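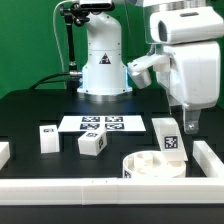

The Cosinau cell with the calibration target and the blocks out, 24 December 2024.

I have looked after this cell since May, and I keep getting the same questions from people who are putting together something similar. How often do you recalibrate, what do you check, what goes wrong. I've been answering by email and I'm tired of finding the old emails, so I'm writing it down once.

Some background first. The cell has two white arms, a black tabletop, a green backdrop, and white rails bordering the work area. The parts are white blocks with markers on them, and there is a round white holder that some of them go into. A sensor unit sits up high on a black jointed mount. The software that reads the markers and tells the arms where things are is called Clidow. Usman Hashmi wrote most of it and Mudassar Bajwa wired the cell. I do the upkeep, which mostly means I am the one who gets the call when a pick is off by a few millimeters.

Nearly every problem I have had with this cell comes down to something having moved. The arms themselves are very good at going back to where they were. What moves is everything else.

The mount

The sensor mount is the first thing I check. It has knobs and joints, and each joint is a place where it can creep. You can have it tight enough that it feels solid and it will still sag a little over a couple of weeks, especially if the cables pull on it. I put a paint pen line across each joint when I set it up. If the two halves of the line don't match, something has slipped and there's no point looking any further until it's fixed.

When I do have to move it, I loosen one knob at a time. I learned this by loosening two and having the whole upper section drop into my hand. It wasn't damaged, but I lost the rest of the morning getting it back to a position Clidow would accept.

The cables matter more than I expected. The thin white one needs a loose curve in it. If it is pulled straight, it tugs on the sensor unit, and you get an error that comes and goes depending on how somebody last coiled the spare length. The thick black one I leave lying on the table at the back, well away from anything that swings. I tried tying it down tight early on and it put a sideways load on the connector. A gentle bend and plenty of slack has worked better.

The target

The target is flat and white with four square markers, two by two. It goes on the table, the sensor looks at it, and Clidow works out where the sensor is from the corners of the squares. I wipe it with a dry cloth before every calibration. A smudge on a black square is usually fine. A smudge across an edge is not, and neither is a reflection, so I check what the overhead light is doing before I start. The black tabletop has a bit of shine to it and the light moves around depending on which lamps are on. I turn on the same ones every time.

Make sure it's sitting flat. If a block is touching it or leaning on it, the target can shift when the block gets picked up. For a quick look at whether the markers are being read at all, I don't care if there are blocks around it. For a real calibration I move them well clear.

My routine is 14 captures. Usman's notes from the first install call for 49, and I did it his way for the first couple of months. Then I compared the results from the long version and the short version on the same afternoon and couldn't find a difference big enough to matter for the parts we handle. If I've moved the mount, I still do the long one. It takes most of an hour and you can drink a coffee while it runs, as long as you don't lean on the table.

After that I run a touch check. The arm goes to a few known points, slowly, and I look at how far off it is. I write the number in a paper notebook that lives on the shelf behind the controller. Clidow keeps a log too, but the notebook has things in it like "someone bumped the table" and "changed the light," and those are the entries I end up needing.
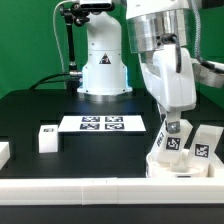 The fingers are the part that takes the most abuse. They go down into the holder many times an hour, and if the approach is slightly wrong they rub on the wall going in. You hear it before you see it, a dry little scraping sound. When I hear that I stop the program and go look at the markers on the fingers. They carry their own markers so the software can tell where the fingers are, separately from where the arm says they ought to be. If the edge of one of those gets scuffed, the reading starts to jump around.

I keep spares of the finger markers in an envelope taped inside the cabinet door. Changing one goes like this:

Park the arm up high and lock it out.
Peel the old marker off and clean the face completely. Leftover adhesive will tilt the new one.
Line the new marker up against the corner and press from the middle outward.
Take a single capture and make sure Clidow reads the ID.
Run the touch check again, even if you only changed one.

The last step is the one people skip. I skipped it once and spent a day blaming the holder.

On the subject of the holder, it should be checked for movement too. Ours used to slide a little each time a finger brushed it. Mudassar put thin rubber feet under it and that mostly cured it. I still look at where it is at the start of each day, and if it has wandered I set it back and let the software find it again.

The rails and the table

The rails are made of segments, with faint seams where they meet. I run a fingertip along the seams when I clean. If one segment has lifted, a block pushed up against it can catch. I have had that happen twice. Both times it was grit underneath, and a small brush took care of it.

For the tabletop I use a damp cloth, then a dry one. No spray. The Drinus wipes that came with our cleaning kit left a film that showed up as glare on the sensor feed, and I went back to plain water. I dust the backdrop with a soft brush and leave it alone otherwise.

Then there's the flange at the bottom of the rear arm. I put a wrench on those bolts once a month. They have never been loose. I do it anyway, and write it down.

What I would change

I'd like a fixed mount in place of the jointed one. The joints are handy when you are still deciding where the sensor should go, and we decided months ago. Usman wants to keep the option of moving it, so for now the paint lines stay.

I would also like a proper hood over the cell so the room light stops mattering. Mudassar has a drawing for one that I haven't seen yet. If it gets built I'll post the measurements, and I'll redo the long calibration with it on and put both sets of numbers up next to each other.

If you run a cell like this and use some other way of holding the sensor still, leave a comment. I'm mainly interested in how it behaves after a month or two with the cables attached.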